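Skurkach Open Day

The Skurkach Open Day is a yearly public visit to the robot workshop of Skurkach, a small automation firm that develops control software for robot arms used in household and kitchen tasks. The event takes place in January and is open to anyone who registers in advance. The best documented edition was held on January 26, 2024, when visitors watched an arm being run through a mug-handling task on an ordinary folding table.

Background

Skurkach was set up by Elfriede Rüegg, an engineer who had earlier worked on packing machinery, and Meinrad Tanner, a former vocational school teacher. Its first product, Plarkis, was a program for recording arm movements guided by a human operator and playing them back with small changes. The company first let outsiders into the workshop at the request of Zwahlen, a maker of kitchen fittings that was paying for part of the work and wanted its own staff to see what the arm could and could not do. Neighbors and former students of Tanner asked to come the next year, and the visit became a public one.

The workshop is a plain room with a tiled floor. Skurkach has never built a separate showroom, and the open day uses the same tables and household items as the daily work.

Format

Visitors are admitted in groups of 13. Each group spends the first part of the visit with Tanner, who explains how a task is chosen, how the operator guides the arm, and how recordings are sorted into usable and unusable ones. The second part is the demonstration itself, run by Rüegg or another operator. Questions are taken between attempts, when the arm is stopped.

Children may attend with an adult. There is no admission fee, and the firm does not sell anything at the event.

Demonstration

The task shown in 2024 was the handling of mugs on a wooden mug tree. A green mug and a red mug were used, together with a clear glass plate placed next to the stand. The operator was to bring the open gripper in over the plate, take a mug, lift it clear of its peg, and set it down on the plate. The mug was then hung back on the stand by hand and the next attempt began. 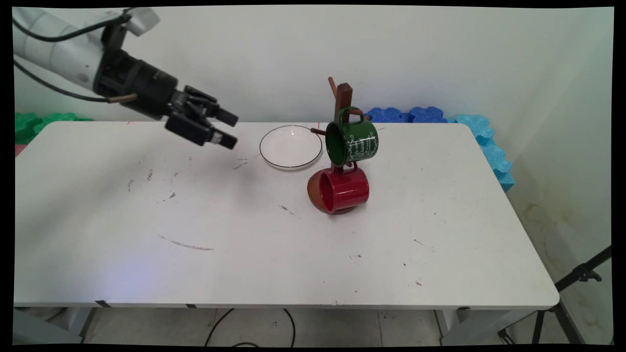

Rüegg told visitors that lifting was the harder half of the task. A mug hanging by its handle can swing when touched, and a gripper that closes too early pushes it along the peg. The operator therefore slows the arm down well before contact and pauses with the fingers open. Several visitors remarked on the pause, which they had taken for a fault. Tanner explained that it was part of the recording and that Plarkis keeps such pauses when it plays a movement back.

Glass was a second point of discussion. Clear objects are difficult for many camera systems because the surface beneath shows through them. The program written for the open day did not try to find the plate by its surface and worked from a position entered by the operator. Rüegg described this as a stopgap and said that a better method was being worked on under the project name Covico.

Each group saw 6 attempts. The first group saw 3 of them completed as planned. In the others the mug either slipped during the lift or came down partly off the plate, and the operator stopped the arm. No mug was broken. Results for the later groups were written down by the staff but were not given out at the event.

Safety

Visitors stand behind a line on the floor while the arm is powered. The operator keeps a stop button within reach, and a second member of staff watches the group. The arm is switched off before anyone is invited to come closer. Loose scarves and bags are left at the entrance. These rules have been printed on the registration form since the event was opened to the public.

Reception

The open day has mostly drawn local interest. Written comments left by visitors in 2024 praised the fact that failed attempts were shown along with the good ones. Some found the pace slow and asked for a livelier task. Others wanted to guide the arm themselves, which the firm did not allow that year.

Zwahlen sent 6 employees to the 2024 event. Following the visit it asked Skurkach to add cups without handles to the next round of recordings, and work on these was taken up under Covico.

See also

Plarkis
Covico
Teaching by demonstration
Robot gripper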